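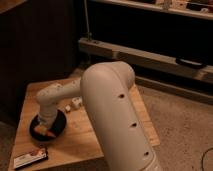

Low wooden tabletop, carpeted room, Fornwood Hall

Home | Meetings | Minutes | Allotments | Contact

Fornwood Garden Association
Minutes of the August meeting

The meeting opened at 7:10 p.m. with Brayden Lévesque in the chair. 18 members attended. Apologies were received from the Arsenault Road plots.

Minutes of the last meeting
Approved with one correction. Under "Water," the second standpipe is at the Plukska gate, not the Nillerer gate.

Water
The tap by the Plukska gate still drips overnight. The washer was replaced in July and the leak came back within a week. Agreed to get a plumber's price for a new valve. Members using that tap should shut it off at the lower stopcock when they leave. Hoses are not to be left running unattended. Two members said the evening pressure on the upper rows is too low for a sprinkler. The chair will ask the water company if anything has changed on the main.

Plots
Four plots are vacant, all on the north side. There are six names on the waiting list and offers will go out this week. Plot 4 has not been worked since spring. A second letter will be sent, and if there is no answer by the next meeting the plot will be offered with the others.

Compost delivery
The load from Nillerer cost $199, including delivery. Several members said there was a lot of wood in it and asked if it had been screened. The chair will check the invoice. Anyone who has not collected their share should do so before the pile is moved to make room for leaves.

Fence
The wire behind the Arsenault Road plots has been pushed up in two places and groundhogs are getting in. Beans and lettuce lost on at least three plots. Agreed to bury new wire along that stretch. Work to start at 9 a.m., date to be posted on the shed door. Bring gloves and a spade.

Other business
A member asked for the burn barrel to be moved away from the raspberries. Agreed.
The shed key is missing again. Whoever has it, please return it to the hook.

The meeting closed at 8:25 p.m.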